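Visit report: Bianchini demonstration lab, Cloten
June 22, 2025

The visit covered the Plason manipulation package, which Bianchini sells as a bundle of arm, parallel gripper, controller and training software. We are comparing it with one other offer for the new test cell. The session lasted 3 hours, including setup, and was run by two of the company's application engineers.

The lab occupies one floor of a converted warehouse. Workstations are separated by white partition walls, and each has its own controller and power supply. Noise was low enough to talk at normal volume next to a moving arm. Visitors stay behind a line on the floor unless the arm is in hand-guiding mode.

The package is aimed at groups that want to teach tasks by demonstration and then run them under a learned policy. Bianchini supplies a starter set of tabletop objects with it: small storage furniture, containers, a plate, toy food and figurines. The objects are inexpensive and can be replaced from ordinary stores, and the company publishes a list of acceptable substitutes. We were told that handles cause more trouble than loose items, as the fingers must get behind the grip without pressing on the front of the drawer.
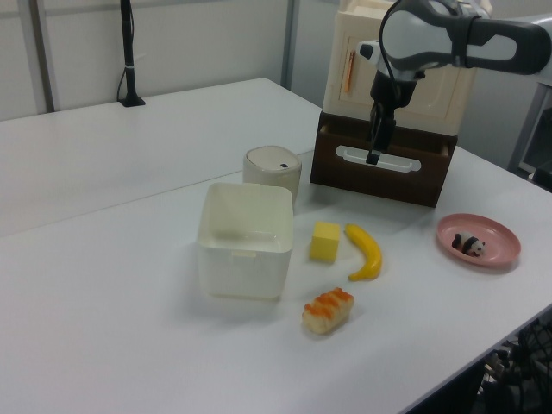
Approach angle matters a good deal for this class of task. The engineers recommend keeping the wrist vertical and entering the handle from the top. A tilted approach is possible, but it uses up joint range and tends to bring the arm close to whatever stands beside the cabinet. The software lets the user set a preferred wrist direction per task, and this setting is kept when the task is copied.

Teaching is done by hand guiding or with a separate input device. Hand guiding felt smooth at low speed and somewhat heavy near the limits of reach. Recorded demonstrations can be trimmed and relabeled in a viewer called Grernia, which is included in the base price. The viewer opened a session of 57 demonstrations without delay. Export to open formats works, but only one session at a time. Batch export is planned, with no release date given.

Points to raise before a purchase:

Finger pads. The standard black fingers suit small handles. Thin, flat items need the narrow set, which is sold separately.

Cabling. The cable on the arm we saw was routed outside the link. Bianchini offers a sleeve kit, and we should ask for it in the quote.

Table. The arm can be mounted on the customer's own table, but the supplier requires a stiffness check first. Tables built from joined sections are accepted if the base plate does not cross the joint.

Support. The standard contract gives a reply within 2 working days. On-site service is charged by the hour, plus travel.

Lead time was quoted as 4 weeks from order for the arm and controller. The object set ships separately. A loan unit can be reserved before purchase, and I have asked for the terms in writing, including who pays for return freight.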